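Section 4. Setting a tray place for tea

These steps cover the Tromden tray with one cup, one saucer and one spoon. For coffee service, see section 5.

Before you start

Wipe the table and let it dry. The tray holds up to 17 pounds, but it should not be carried with hot liquid in an open cup.

1. Lay the tray flat, with one long side facing the guest. Leave enough table behind the far rim for a saucer.

2. Check the floor of the tray for crumbs and water spots. Wipe again if needed.

3. Put the saucer on the table behind the tray and stand the cup on it. With the Løken cup, turn the handle to the guest's right.

4. Hold the spoon by the handle and lay it on the tray with the bowl facing up. Keep your fingers off the bowl - polished metal shows every print.

5. Move the cup and saucer onto the tray last, lifting them by the saucer.

Note: If the spoon has to wait, it can stand in an empty cup. Take it out before you pour.

Caution: Do not drag the saucer over the rim of the tray. The foot of the saucer will scratch the plastic, and the cup may tip.

Caution: Cups with a painted line on the rim are not for the microwave.

Replacement trays are ordered under part number 904. Saucers and cups are sold separately.

Cup and saucer behind the tray, before step 5:

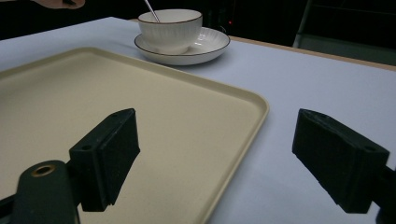
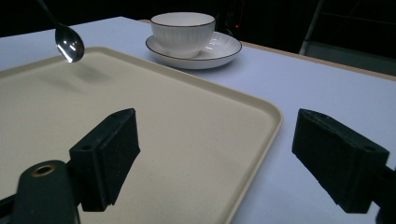 Page last changed: 2023-05-08

Wash the tray by hand in warm water with a mild soap. Stand it on its long side to dry and do not stack it while damp. Stains from tea come off with baking soda and a soft cloth.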